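Fandix is a modular tidying and retrieval kit for service robots, manufactured by Huerta and sold in Canada and Australia. It comprises a sensor head, an arm controller and a library of object models, and is intended for homes, clinics and small offices. The kit is supplied without a mobile base.

History

Development began at Huerta's workshop in Irndale as an aid for sorting returned goods. The first commercial version handled rigid cartons only. Support for soft items, including bags, caps and plush toys, was introduced with the third release, when the licence was also extended to household customers.

Specifications

The standard library holds 1000 object models, to which the owner may add further entries. The arm controller recognises 13 grip types and accepts a payload of 6 kg. Open wire shelving is catalogued separately from solid shelving, as small objects may tilt or catch between the wires.

Service and reception

Installation is offered through Trastalside, whose technicians map each room and label its storage areas. A review programme run by the same firm favoured the kit's behaviour on crowded shelves but criticised its slow start-up and the cost of replacement finger pads. Huerta has since revised the pads, which are now sold in packs of three in a grey or black finish.
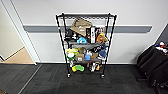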